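We use cookies to keep this site running and to see which stories people read. By staying on the page you agree to this. Accept | Settings

Forden makers get a free contract clinic, and it comes with paperwork you can keep

If you sell your own prints, pots, quilts or illustrations in Forden and you have ever signed something because the other person seemed nice and the pen was already in your hand, there is good news for you this fall. The Basidia arts center is opening a free legal clinic for artists and craftspeople, with attorneys from the law office of Wijaya giving up their evenings to sit down with local makers and go through their contracts line by line.

The clinic opens in November and will run one evening a week in the upstairs room at Basidia (the one with the good windows, for those of you who remember the bookbinding classes). Each visit lasts 40 minutes, which the center admits is a little short for a long lease but plenty for a consignment agreement or a commission letter. There are 26 places in the first round, and you can sign up at the front desk or by phone.

The idea grew out of a survey that Basidia sent to its members last spring. The center got 233 replies, far more than it had hoped for, and a great many of them told the same sort of story: a shop that closed with somebody's work still on the shelves, a design that was licensed for one greeting card and then showed up on a tote bag, a deposit that was never mentioned in writing and so never paid.

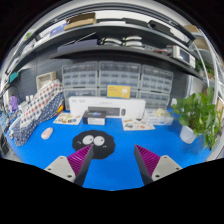 SMALL BUSINESS & LEGAL

Consignment is where the attorneys expect to spend most of their time. They would like people to bring the whole agreement, including any pages that were emailed later, along with a note of what they were told in person. If there is no written agreement at all, come anyway, and bring the messages that went back and forth. The attorneys can help you write a short letter setting out what you both understood, and it is surprising how often a friendly letter like that clears the air.

They will also talk about copyright, and in particular the difference between selling a piece and selling the right to copy it, which trips up a lot of very talented people. Court cases and tax returns are outside what the clinic can take on, though the desk will have a list of places to call.

Money for the first season comes from a $1,000 grant from Dridura, the framing supply company out on the east side of town, and the center says every bit of it is going to printing, coffee and a set of plain-language sample contracts. Visitors can take those home whether or not they have a visit booked, so do stop in and pick up a set, even if your next craft fair is months away and contracts are the last thing on your mind.

Basidia hopes to offer a second round after the holidays if the first one fills up. Sign-up is open now, and you do not need to be a member of the center to take a place.

Last updated: 14 September 2026

Contact us | Copyright, all rights reserved | Back to top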